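Yeon Toy Library - Frequently Asked Questions

Who can join the library?
Any family, grandparent, childminder or playgroup living in the area. You do not need to have a child of your own at home. One of our longest members is Maite Bermúdez, who borrows for when her neighbours' children visit.

How much does it cost?
Membership is $50 for one year, for the whole household. There is no charge for each toy. If this price is difficult for you, please speak with Seul-gi Pyo at the desk and she will arrange a smaller payment. You do not have to show any papers.

How many toys can I take home?
Each household can have two toys at the same time, plus one puzzle or board game. Playgroups can ask for more, but please write to us before you come so we can prepare them.

How long can I keep them?
Two weeks. You can renew once by email or by phone, if no other family is waiting. During school holidays we do not renew ride-on toys because the list is always long.

Can I see what you have before I visit?
Yes. The catalogue has 536 items at the moment and you can search it by age or by kind of toy. Colours in the catalogue are not always exact. If an item says "on loan" you can put your name on it and we will send you a message when it is back.
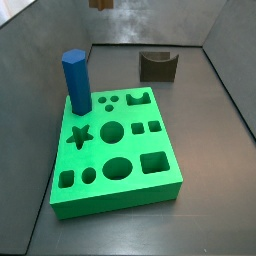

Missing pieces are the question we get most often. Please count the pieces with the card inside the bag before you leave, and again before you return. Shape sorters are the most common problem, as one piece rolls under the sofa and is found in May when somebody moves house. With a foam one like the green block, look also inside the cutouts, where a small piece can sit low and be missed. A tall piece such as the blue six-sided one is easier to find again. If a piece is really lost, tell us the number on the bag. We keep a box of spare parts and many times we can replace it for free.

What if a toy breaks?
Normal wear is normal, and we do not charge for it. If the toy was broken by accident, bring all the parts back and do not glue it yourself, please. Gyu-bin Ban repairs most things, and the wrong glue makes his work much harder. For electric toys we may ask you to share the cost of the repair.

Do I need to clean the toys?
Yes, please. Wipe plastic with warm water and a little dish soap, then let it dry fully. Foam should be wiped only and never put in the dishwasher. Cloth toys come with a washing label. We charge a $2 cleaning fee if a toy comes back sticky.

Do you accept donations?
We do, but not everything. We cannot take soft toys, car seats or helmets. Please send a message to Si-eun Ok with the name and age of the toy first - our storage room is small.

When are you closed?
We are closed on public holidays and on 13th August for the yearly stock check. Toys due on that day can come back at the next opening, with no late fee. The return box outside is locked while we are closed, so please do not leave bags beside the door.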